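Home | Features | Shop Floor | Money | Back Issues | Subscribe

What the Second Table Cost
Planning a small data collection room is mostly a matter of furniture, cable and hours

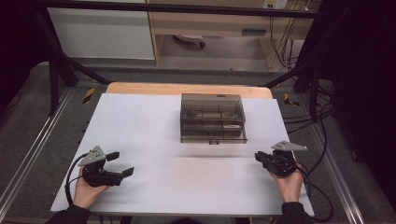
The first budget Gholamreza Sadeghi wrote for the new room had one big number in it and a lot of blank lines. The big number was for a robot arm. The blank lines were for everything else, and he filled them in over the following month as the invoices came.

Sadeghi runs operations at Kulter, a company that packs small parts for repair shops. The work is boxes and trays. Somebody opens a divided box, puts the right parts in the right compartments, closes it and moves on to the next one. Kulter wanted to find out if an arm could take over part of that work, and the supplier it talked to, Karkholm, told it the arm was the last thing to buy. First it would need recordings of people doing the job with hand-held grippers, the same style of gripper the arm would later carry.

"I had the order in the wrong sequence," Sadeghi says. "I was ready to sign for an arm in April. It would have sat in its crate until fall."

So the arm came out of the first year's plan and two recording tables went in.

The grippers themselves were easy to price. Each table needs a pair, and Kulter bought one spare pair for the room. What the quote left out was cable. The grippers Kulter chose are wired, and a person working with both hands pulls on two cables all day. The connectors wear out before the jaws do. Kulter ordered 12 replacement cables with the second shipment and now treats them as a supply item, in the same column as gloves and tape.

Wireless grippers were on the list for a while. Khôi Ngô, who set up the tables and trains the people who work at them, asked for wired. Charging a battery means somebody has to remember to charge it, and he already had enough to check at the start of a shift. He does say that cable on the floor needs a plan. It should be routed and tied before the first session, and the people doing the work shouldn't be the ones tying it.

The tables cost less than anyone expected. Kulter used ordinary tabletops and covered them with a plain white surface. The frames over them cost more than the tops did. A frame has to stay where it is put. If it gets bumped and shifts, a week of recordings may not match the week before, and there is no cheap way to fix that later. Ngô tried a light frame from a display stand company first and sent it back. The heavier metal one was nearly three times the price. He put floor markers down as well so that the tables could be set back in the same spot after cleaning.

Floor space was the line that caused an argument. Kulter had a storeroom that would fit both tables with no room to walk between them. The other choice was to give up part of an office, which meant moving two desks. Sadeghi measured both, then added the space a person takes up when standing back from a table and turning around. The office won. The desks that stayed are close to the recording area, and he says he would not do that again, as people want to use their desks while a session is running.

Then there is the stuff that gets handled. Kulter started with the boxes it already had in stock, including clear and tinted ones with lids. Clear and tinted plastic is harder for cameras to deal with than a cardboard carton, and Karkholm's advice was to include plenty of it if the real job does. Latches break when they are opened hundreds of times. Kulter budgeted 50 boxes for the first round and bought 104 by the end of it. They are cheap boxes. The mistake was that they were ordered in small batches at the retail price, with shipping each time.

Labor is the largest line by a wide margin, and Sadeghi thinks it is the one most buyers get wrong. A recording that takes under a minute to make needs a reset after it. The box has to go back, the parts have to come out, and a fair number of takes get thrown away because a part was dropped or a hand went out of view. In its first full month the room kept 1,108 recordings. Sadeghi had planned for more than twice that.

He made two changes after seeing the number. The first was to put a second person on resets when both tables were running. The second was to shorten the shifts. Holding a gripper in each hand is tiring in the wrists and forearms, and the takes made late in the afternoon were the ones most often thrown out. People now trade off before lunch and again at 2:30.

Not every company should build its own room. Memberg, a smaller firm in the same line of work, looked at the same quote and decided to rent time at Karkholm's site. It pays by the kept recording and ships its own boxes over. The price for each recording is higher, but Memberg has no frame to buy and no office to rearrange, and it can stop whenever it likes. Sadeghi says that if Kulter had only one product to test, he would have done the same.

For those who do plan to build, his advice is to split the budget in two. Put the things you buy once on one page: tables, frames, grippers, computers, power outlets. Put the things you keep buying on the other: cables, boxes, storage and people's time. At Kulter the second page passed the first in the fifth month.

The arm is back in the plan for next year. Sadeghi has asked Kozma and one other maker for quotes, and both have been told that the grippers must match the ones on the tables. He has also asked each of them what a spare cable costs.

READER COMMENTS

tmw_packaging: We had the same trouble with frames. Ours was bolted to the table and the table moved. Bolt it to the floor if your landlord allows it.

Dolores P.: Does the labor figure include the time spent going through the recordings afterward? In our shop that took as long as making them.

benchside: Retail price on boxes, ouch. Most suppliers will do a case price if you call. The website won't show it.

Contact the editors | Advertise | Copyright, all rights reserved | Back to top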